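Two-arm robot cells: purchasing FAQ for small packing and finishing shops
Katona Equipment Notes. Updated in July.

We get the same questions from shop owners every month, usually the week after a trade show. The answers are ours. We don't sell robots, and we don't take a cut from anyone who does.

Should I buy a two-arm cell this year?
Probably not, if the only reason is that you saw a good demo. Write down the job first: what gets picked up, how often it changes, what a bad one costs you. If you can't fill a page with that, you aren't ready to read a quote.

The vendor says it handles "soft goods." What does that mean?
Whatever the vendor wants it to mean. A folded towel is soft goods. So is a mesh pouch with a cord in it, and the two have very little in common as far as a hand with fingers is concerned. Ask for your own item by name in the contract. "Textile products and similar" is a phrase I would strike out every time.

How much should I set aside beyond the price of the arms?
More than the quote shows. Hands are often a separate line. So are the stand, the cabling, the controller, the floor marking, the guarding and the days an integrator spends on your site. On one Stilix quote we went through with a reader, the setup labor was 324 hours, and it was on page 9 under "services, estimated." Ask for that number in the first phone call. Ask again what happens when they go over it.

Do I need hands with fingers, or will simple grippers do?
Start with simple grippers and make somebody argue you out of them. Fingered hands are more expensive to buy and to repair, and they have more joints that can wear. They earn their keep on thin, floppy things that have to be held in two places at once. If your work is cartons and jars, leave them off the list.

What does thin, floppy work look like on a table?
Slow to plan and awkward to hold, mostly.

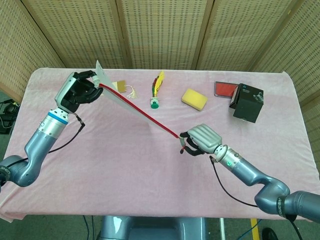
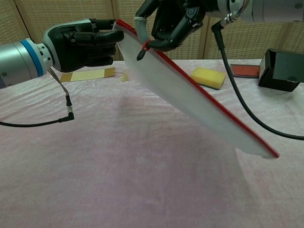
Two hands, one limp white item, red along one side.

If your product behaves like that, budget time for fixtures and for a lot of dull trial runs. Bring your own samples to the vendor, including the creased ones from the bottom of the box. Vendors like new stock because it lies flat.

How many good cycles should I ask to see before I sign?
Our rule is 50 in a row, on your item, with your operator standing there and the vendor's engineer keeping hands off the keyboard. One reader who was looking at the Undar package got 20 and was told that was "representative." It might have been. She asked for the rest and the meeting ended early, so draw your own conclusions.

Can I believe the cycle time on the data sheet?
Only if it says what is being moved. Time your best packer on a Friday afternoon and compare with that. Then add the time to load the table and clear it, which the data sheet will have left out.

Is leasing safer?
It spreads the cost. It doesn't make the cell work. Read the return clause and find out who pays to crate the arms and ship them back. Some leases also charge for any cable that comes back damaged, and cables near a moving wrist do get damaged.

What about the software subscription?
Ask what stops working on the day you stop paying. Jista puts this in writing when you press them; other firms go vague. If the answer is that the arms won't move, treat the subscription as part of the purchase price and add up five years of it.

How much floor do I need?
Measure the reach of both arms, then the room a person needs to get behind the table with a box in their arms. Tape it out and live with the tape for a couple of weeks before you order anything. One shop taped out its area, found the fire door was inside it, and saved itself the whole purchase.

Will it replace two people?
I have yet to see the spreadsheet where that held up past the first quarter. Put one half of one person in your payback sum and see if the deal still stands.

Do you have a budget sheet I can use?
Yes, ask for form 507 through the contact page. It is ugly, and the column for spare fingers was added late, so check the total at the bottom by hand.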